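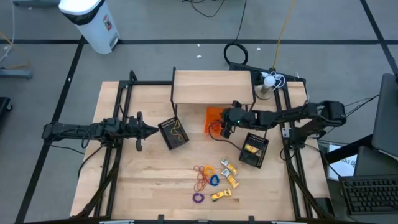 Henrike Fröhlich told me I was mad to pay for a box when a shoe carton and some tissue would do the same job, and that her grandmother's cabinet cards have been in a biscuit tin since forever with no harm done. Fair enough, Henrike, but I'd seen what a biscuit tin did to mine (rust freckles right across a bride's face!), so I bought the Plavance print storage kit anyway.

Reviews > Storage & Display > Old Photographs

What you get is a drop-front box in dark grey board, a stack of clear sleeves, 12 tabbed dividers, a soft pencil and a sheet of labels. I had a jumble of family portraits to house, mostly cartes de visite and cabinet cards, plus a few big mounted views of a sawmill that I've never managed to place. The studio stamps on the back are half the fun for me, so I wanted sleeves I could read through from both sides. These are lovely and clear, and the cards slide in without that horrible squeak.

The box itself is a beauty. The front flap folds down flat, so you can lift a stack out without scraping the corners, and the metal edges feel solid. I carried it full to Thérèse Landry's place and back on the bus and nothing shifted. The colour is a bit gloomy, but who's looking?

Now the grumbles. The labels are rubbish. Three of them had curled off by the next morning and I've gone back to writing on the dividers in pencil. The sleeves come in two sizes only, and neither fits a sawmill view on its original mount, so those are lying in a folder on top with the lid not quite down. You can order bigger sleeves from Plavance separately, but the postage is cheeky for what's basically an envelope.

I also tried the Canura version, which Sumathi Rajan lent me for a week in March. It's cheaper and a nicer cream colour, but the lid is so tight you end up wrestling it, and I don't want to be wrestling anything with a glass negative inside. Her labels stuck, mind you.

Would I buy the Plavance again? Yes, I've got my eye on a second one for Dad's slides, if they ever bring out a divider that's the right height. If you've found labels that stay put on that grey board, please tell me the brand, I'm down to my last sheet.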